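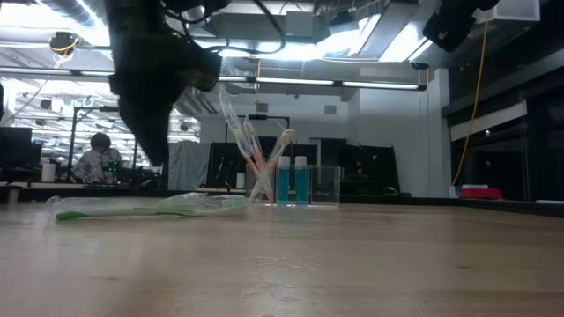
Well, November crept up on me again, and with it the winter kit drive! For those of you who joined us over the summer, we put together small bags of bathroom basics for the night shelter on Pladov Street -- soap, a washcloth, a comb, toothpaste and a toothbrush -- and last year we got to 2,577 bags before we ran out of shelf space (and, in my case, knees).

This year I'd love to see us hit 3,000. Palesa Mofokeng has talked the folks at Allenance into giving us 200 bars of soap, which is wonderful, and she's working on them for socks too. What we're short of is toothpaste. Travel size, please, any flavor, though the cinnamon kind did come back to us last time.

If you're buying toothbrushes, soft bristles are the ones the shelter asks for, and please leave them in their wrappers. Drop everything at the side door of Fevard Hall before 2 in the afternoon. The bell still sticks, so give it a good shove.

I'll be there most mornings with the coffee on, and if you've got an hour to pack bags, come on in and grab a chair. My sister is bringing her lemon bars again!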